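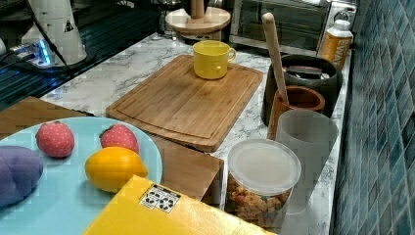
Workshop log: Ollwood office, server changeover and backup

September. 6 min read
Posted by the bench, Flandgate Computer Services

Arrived 7:40 am, before the front office opened. Job is the move off the old peer-to-peer shares onto a proper file server, plus getting the backup to run somewhere other than the reception PC. Second visit. The first was the survey and cabling check, notes are in the job folder under Ollwood.

State of things on arrival. The shares were spread over four desktops, all with the same local account and password. Whoever logged in first in the morning got the mapped drives, and after that the others came up with a red cross until the reception machine was woken. The accounting package lives on one of those desktops and is the only copy. The old label program still needs a 32-bit machine and talks to the printer over a parallel-to-network box that I would like to see retired, but not today.

New server is named GAPE, following the scheme the client already uses. Rack is in the storeroom at the back. Two drives mirrored for the system, separate mirrored pair for data. Firmware updated on the bench last week so nothing to do there except confirm the array was healthy after the drive over. It was.

8:15. Set the static address and found it was already taken. The survey sheet had it marked free. Pinged it, got a reply, checked the MAC against the switch table and it was the photocopier in the hall, which someone had given a fixed address by hand inside the range we had set aside. Moved the copier to a reservation and power cycled it. Scan to folder will be broken until the new share is up. Left a sticky note on the lid.

DNS. The router was handing out itself and the provider's resolver. Changed DHCP to give out GAPE only, with forwarders set on the server. Shortened the lease to 2 hours for the changeover. Must put this back to 8 days once things settle. Adding it to the list at the bottom so I don't leave it like I did at Hevden.

9:00. Joined the first desktop to the domain. Went cleanly. Second one refused with a time error, clock was well out. CMOS battery flat, replaced from the van, set the time, joined on the next try. The third had a leftover antivirus firewall from a trial that expired ages ago, still filtering. Normal uninstall failed, vendor removal tool worked after a restart in safe mode. Lost most of an hour on that machine.

The label machine is not being joined. It can't negotiate the newer SMB version and I am not turning the old one on at the server for the sake of one program. It has its own little share on the NAS, restricted by address, with a scheduled copy into the main data folder every evening. Colleagues please don't "fix" this by enabling SMB1 on GAPE.

Data copy. Used robocopy with restartable mode and logging, permissions not carried over as the old ones were meaningless. Ran reception first, then the two admin desks, accounts last when they had closed the package for morning tea. The log shows 891 files failed on the first pass. I went through it and they were nearly all the same cause, paths too long, from a folder that had been copied into itself over and over at some stage. Renamed the top levels to single letters, reran, all went across. The remainder were open mail archives, which copied once the mail program was closed.

Share layout kept simple. One for the whole office, one for accounts, one for management, and home folders. Access by group only. I've put no individual names on any permission and would ask that it stays that way. Drive letters match what they had before so the shortcuts inside the spreadsheets carry on working. Checked the links in the quoting spreadsheet and it opened its price list from the new location without complaint.

12:30. Accounting package. Moved the database to the server using the vendor's own migration option, not by copying the folder. Licence had to be released from the old machine first, and the release code came by email to an address that no longer exists at the company. Rang their support line, sat on hold, got it sorted. New licence contact is the general office mailbox. Package opens on both accounts desks and both can be in it together, which they couldn't do before.

Backup. Nightly image of the server to the NAS, data folders again at lunchtime, and an encrypted copy offsite after hours. Upload at this address is slow, up to 20 Mbps on a good day by the plan and a lot less when I tested, so the first full set was seeded to a portable drive and will be loaded from our end. Increments after that should fit overnight.

The NAS backup share has its own login which is not a domain account and is not saved on any desktop. Password is in the vault under the job number. Please keep it out of the client handover sheet.

Test restore done before leaving. Picked a quoting folder, renamed the live one, restored from the NAS to the original location, compared the two. Match. Have not tested a bare metal restore. Want to do that on the bench using the spare tower when the seed drive is back at the shop.

Odd thing to watch. The switch port feeding the admin desks showed errors climbing slowly through the afternoon. Swapped the patch lead at the cabinet end and the counter stopped, but I only watched it for a short while. If it comes back, the suspect is the wall socket behind the filing cabinet, where the cable bends hard around the skirting. Didn't move the cabinet.

UPS is in and talking to the server over USB. Pulled the wall plug and the alert came through. Did not run it down to shutdown with people working.

Left site 5:10 pm.

Still to do
- DHCP lease back to 8 days
- Repoint scan to folder on the hall copier, then take the note off it
- Load seed drive offsite and check the first increment
- Bare metal restore on bench
- Recheck error counter on the admin port
- UPS shutdown test, after hours
- Quote for replacing the label machine and the print box together
- Wipe old shares on the desktops, not before the client has had a full month end on the new server

Contact the workshop | Copyright Flandgate Computer Services | Back to top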